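Ticket 3956: Replay drifts on the cube row task
Opened by: Solveig Söderlund
Date: 2/1/21
Product: Zukia teleop kit, Backlund arm
Status: Open, waiting on Gokusus support

Hi again, it's me! The short version: I teach the arm by remote control, the teaching goes fine, and then on replay it reaches a bit too far toward the back of the table every time.

The task is three cubes in a row, blue nearest me, then green, then red at the back. I drive the arm with the hand controller, pick up the red one, bring it forward and let go. I've recorded 70 demos like that since I set the kit up in September (slow ones, fast ones, one where I sneezed, which I deleted). When I play one back, the fingers close behind the red cube instead of on it. Blue is nearly perfect. Green is somewhere in the middle.

What I've tried so far:

Restarted the controller and the arm, in both orders. No change.

Re-ran the table calibration with the 11 point pattern. It passed, which surprised me, and then the replay missed by the same amount.

Swapped the USB cable for the one from the old Tedov joystick. No change, but the dropouts I wrote about in my last ticket are gone, so yay for that.

Checked the cubes are going back where they started. I was pretty sloppy about this at first, so now I compare with a saved view from the fixed camera before every run. 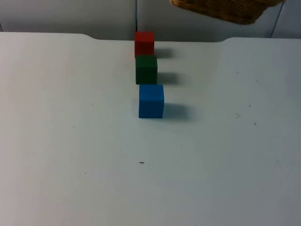
Cube row on the white table, blue in front, then green, then red near the far edge.

You'll see the row leans a touch to the left as it goes back. I set it up by eye, so if the software wants a dead straight line, tell me and I'll get a ruler out! The shadows all fall to the right, if that matters to the vision side.

Update, same evening: I opened the log for the worst replay and found the same warning over and over, "depth scale fallback, using 655". I can't find that number anywhere in my settings. Is it a default? The warning isn't in the log from teaching, only in the replay one, so I'm wondering if replay loads a different camera profile.

Second update: tried guiding the arm by hand with the joints unlocked, no remote at all. Those demos miss red too, in the same direction, so I'm fairly sure it isn't the hand controller. Both logs are attached. Could someone tell me where the replay profile lives, and whether I can keep my 70 demos once it's fixed?

Thanks!
Solveig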